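Palier House Guide, Section 3: The Gray Table

Applies to the front room only. For the kitchen counter, see Section 5 and bring patience.

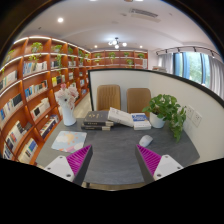
Fig. 3. Gray table with mouse pad, mouse, books and greenery. Tan chairs behind.

3.1 What the table is for

The gray table is a desk until somebody needs it for something else. Guests at Palier have used it for tax returns, a jigsaw of the Weter lighthouse and one very long phone call. All of these are permitted. Between guests it goes back to being a desk, and this section tells you how to get it there.

Allow 20 minutes the first time. Clodagh Corrigan does it in four and will mention this.

3.2 Before you start

You will need a soft dry cloth, a second cloth you don't mind getting damp, and the small watering can from under the stairs. Spray polish is kept in the same cupboard. Leave it in the cupboard.

CAUTION: The tabletop has a mottled, stone-like finish that hides crumbs extremely well. Wipe it even if it looks clean. It always looks clean.

3.3 Clearing and wiping

1. Move everything on the tabletop to the floor by the wall, the plant last. Do not put things on the chairs. The vertical channels in the backs collect dust well enough without being given pens.

2. Wipe from the back toward the rounded front edge with the damp cloth. Catch what comes off in your hand.

3. Go over it again with the dry cloth. Check for rings by crouching until your eyes are level with the surface. If you find one, rub it with the damp cloth for as long as your temper allows, then write it in the log.

3.4 Putting the back row in place

4. Start with the dark hardcovers. Stack them flat, slightly left of center, spines lined up as well as they care to be. The one with the cream edge goes on the bottom.

Note: Guests do sometimes read these. Ksawery Stępień found a boarding pass on page 174 of one of them and put it back, on the grounds that somebody was clearly coming back for it. If you find a bookmark, leave it.

5. Set the white one to the right of the stack, open and tilted so that it partly leans on the dark books. It is meant to look as if a person has just stepped away. If it slides flat, give it a steeper lean and try again. After the third attempt, let it win.

6. Place the white and blue book box to the right of that, blue label band facing up. It is a box. Please stop sorting it onto the shelf.

7. Stand the tall white vase in the left back corner.

CAUTION: The flowers in the vase are artificial. Do not water them. Tadhg Lynch watered them faithfully from March until the smell gave him away.

8. Bring back the plant in its white pot and put it behind the book box, to the right. Let the leaves trail toward the right edge of the table. This one is real and wants water when the top of the soil is dry. Empty any overflow at the sink before the pot goes near the books.

3.5 Working area

9. Lay the square pastel mouse pad toward the left side of the table. There is a long-running dispute about whether the pattern is a map or clouds. Either way, we have never settled which edge is the top, so any will do.

10. Put the white mouse on the bare surface, right of center. Yes, the pad is over on the left. Lorcan Ó Briain laid out the table this way, and guests are free to introduce the two.

11. Leave the front part of the table clear of ornaments. It has to hold a laptop and two elbows.

3.6 If something is wrong

Mouse does nothing: Turn it over and look for a switch. If that fails, there is a spare in the Moynihan cabinet, second drawer.

Chair backs look striped: They are stitched that way. If the stripes are gray, brush down the channels with the soft attachment.

Plant looks offended: Check the soil, then move it closer to the window for the afternoon. Return it before check-in.

Anything broken: Tell Hafþór Holst on extension 82. He prefers to hear it from you before he hears it from the guest.

Continue to Section 4, Lamps and Their Switches.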